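Werkstattbuch, 12. Jan. 2018

Kampagne Flulleo, Videotest. Spot A (lang) gegen Spot B (kurz), beide seit gestern Abend live, Budget gleich verteilt. B vorne bei den Klicks, A bei der Wiedergabedauer. Thumbnail von A zieht nicht — Gesicht zu klein, Schrift zu viel. Neues bauen.

Pindard will Zahlen bis Montag. Bisher nur 56 Abos über den Kanallink, davon 4 sicher aus dem eigenen Haus, also rausrechnen!
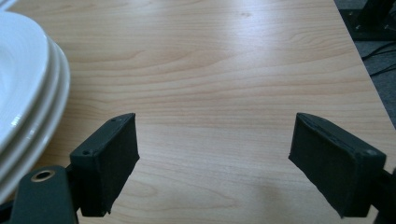
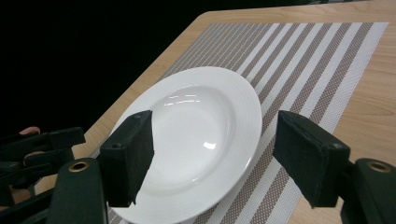 Tracking-Link bei Otgate war doppelt gesetzt, deshalb der Sprung in der Kurve heute früh. Korrigiert, alte Werte im Sheet grau markiert, nicht löschen. Fürs neue Thumbnail Richtung festgelegt: ein Motiv, viel Fläche, kein Logo. Weißer Teller auf gestreiftem Platzset reicht als Vorlage für den Kontrast, Streifen aber auf dem Handy prüfen, flimmern klein gerne mal. Helles Holz als Grund geht, weiße Schrift darauf dann nciht.

Offen:
Untertitel B, Zeile vier falsch getrennt
Kommentare bei A moderieren, zwei mal am Tag
Tymoshchuk-Paket (gekaufte Views) abgelehnt, Mail dazu liegt im Ordner. Im Oktober hatten wir das schonmal, Watchtime danach im Keller
Endcard kürzen, Musik läuft über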